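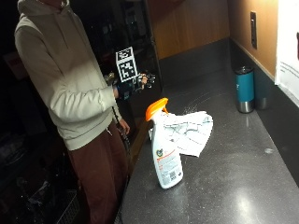
Figure 3. Participant at the countertop wearing the hand-tracking glove.

4.2 Matching gestures to drum sounds

The second part of the study asked which percussion sounds people connect with which hand movements. The sound set came from the Yook library, which holds 1,121 single drum and hand percussion hits recorded in one studio at one level. From these we drew 36 sounds: twelve skin drums, twelve wood sounds and twelve metal sounds. All were trimmed to the same length and adjusted to equal loudness by ear by the second author and Parviz Sadeghi, who also tuned the skin drums so that no two shared a pitch.

Each participant heard every sound twice, in an order drawn by the software. After each sound they made one short movement that they felt would produce it. We gave no examples. In a pilot run in May we had shown a tapping gesture during the instructions, and most of the pilot group then tapped for nearly everything, including the long cymbals. The pilot data are left out of the results below.

Playback ran through a pair of Musura monitors at a fixed volume. Participants could ask for a repeat, and the number of repeats was logged. We set no time limit, though the software marked any trial in which more than 2,000 milliseconds passed between the end of the sound and the start of the movement. These slow trials were kept in the main analysis and checked separately.

Movements were sorted by hand into six groups: tap, slap, flick, shake, scrape and other. Two raters worked independently from the motion traces, with the sound hidden from them. To train, they first sorted a shared batch of 200 traces and talked over the ones they disagreed on. Most disagreements concerned flick and shake, which look alike when the movement is small. We settled on a simple rule: a movement that changes direction more than once is a shake. The rule did not remove all the trouble, and the border between these two groups should be read with some caution.

Skin drums gave the clearest answers. Low drums drew slaps and high drums drew taps, and the change came at a similar pitch for trained and untrained players. Wood sounds were mostly tapped, with scrapes given for the guiro and, less expectedly, for one of the wood blocks. Metal sounds were the most mixed. Short bells were tapped or flicked, while long cymbals drew large movements that often fell under other.

Musical training mattered less than we had planned for. Drummers were more consistent between the first and second hearing of a sound, but the gestures they chose were largely the same ones that non-drummers chose. Several drummers told us afterward that they had pictured holding a stick, and their taps do start from the wrist more often than from the fingers.

The slow trials were concentrated in the metal group. Removing them did not change the ranking of gestures for any sound.

For an instrument maker, the skin drum results are the easiest to use. The default map in Flakero assigns all drums to a single tap and changes the sound by hand position, and our participants would likely find the low drums awkward under that map. The Jurkano map – built for stage use, with fewer sounds – already separates slap from tap and is closer to what we found. Neither map has a scrape. Section 4.3 tests a revised map that includes one.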